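Progress report to the Lefèvre fund, second period
Reducing single-use drink packaging at the Stiddale community sports hall 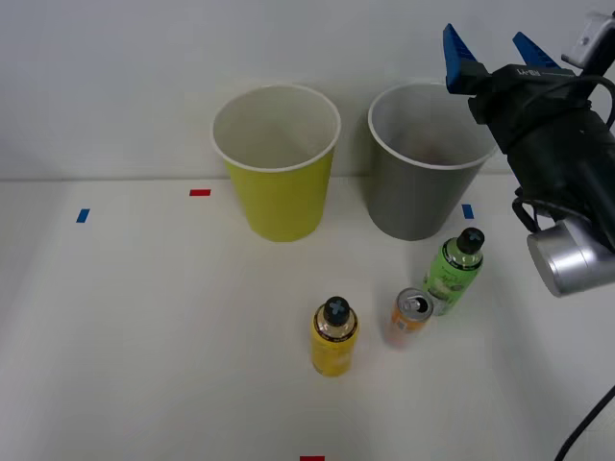
Dear Ms. Pagano,

In this second period we continued the work from the plan which you approved in September. The largest part of our time went to the returnable cup system in the cafeteria, and a smaller part to the sorting points in the corridors. Below I report on each part, and at the end I list what we ask from you.

1. Returnable cups

The cafeteria now offers a returnable cup for all hot drinks, with a deposit of 2 dollars. We bought 236 cups from Skikard. The delivery came nine days later than agreed, and for this reason the start was moved from a Monday to the weekend of the youth handball tournament. This was not the best moment. The staff had to explain the deposit to many visitors from outside, and the line at the counter became long. On the second day we put a second person at the return window and it went better.

Of the cups we bought, 70 did not come back in the first weeks. Most of them we found later in the changing rooms and in the referee room, so the real loss is smaller, but I do not have a final number yet. We count again when the season is finished.

The dishwasher in the cafeteria is old and needs a long cycle. On evenings with two matches the clean cups run out before the second half, and then the counter goes back to paper. I would like to be open about this, as it affects the result you expect from us.

2. Sorting points

We placed sorting points for cans, plastic bottles and paper at the main entrance, beside the gym and near the stands. The one beside the gym works well. The one at the entrance is used mostly as a normal trash can, and the cleaning company has complained about coffee in the paper bin. We changed the labels to larger ones and added a small container where people can pour out what is left in the cup. It is too early to say if this helps.

The hall in Dodbridge asked us for the drawings of the sorting points and we sent them. They pay for their own copy, so there is no cost for the grant.

3. Training

All cafeteria employees received the short training. The coaches did not yet – their meeting was moved two times. Gebhard Lehner will hold it together with the safety instruction before the summer break.

4. Budget

Spending is within the plan, except for transport, where we paid more than expected for the late delivery. We covered the difference from the printing line, where the labels were cheaper. The signed table and the invoices are sent separately by mail.

5. What we ask from you

We ask for your permission to move the unused part of the printing line to the repair of the dishwasher. A new machine would be better, but it is outside of this grant. We also ask to deliver the final cup count together with the next report.

If you wish to visit the hall, weekday mornings are the most quiet time, and the cafeteria manager can show you the return window.

With kind regards,
Gebhard Lehner
Project coordinator, Stiddale
Tue 30 April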